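The seven-day no-spend week, reviewed by someone who doubted it

June 2019

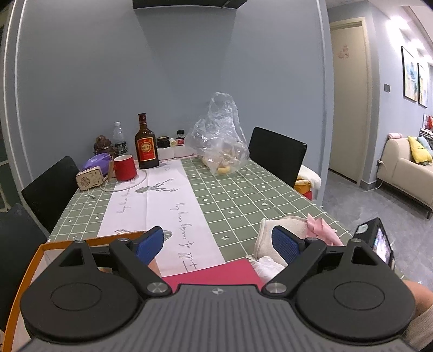
Green tablecloth, hearts and flowers, fold creases still in it.

My cousin Aldana Yáñez sent me a link to the Vistell challenge in March with three exclamation points. You buy nothing for 7 days except bus fare and medicine, you log it in their free app, and at the end it tells you what you "saved." Mine said $114.

I have questions about that number. The app gets it by taking your usual weekly spending, which you type in yourself on day one, and subtracting zero. I could have typed in 2,266 and been a hero.

It also doesn't know that I went to the store the night before and filled a cart. Or that I went again the morning after and bought everything I had been putting off, including dish soap, stamps and a pair of shoes. My bank statement for the month came out four dollars higher than the one before it. So where is my $114?

Aldana says I'm missing the point and that it's about noticing your habits. Maybe. I did notice that I buy coffee when I'm bored at work, but I knew that already, and so does everyone who sits near me.

What I did like was cooking from the back of the cabinet. Lentils, mostly, and a can of peaches. Dinner took longer and we sat down for it, which we don't always do.

The app now wants me to upgrade to a paid plan so I can "keep my streak." I deleted it. Aldana is on her third round and says she's ahead. I've asked to see the bank statements.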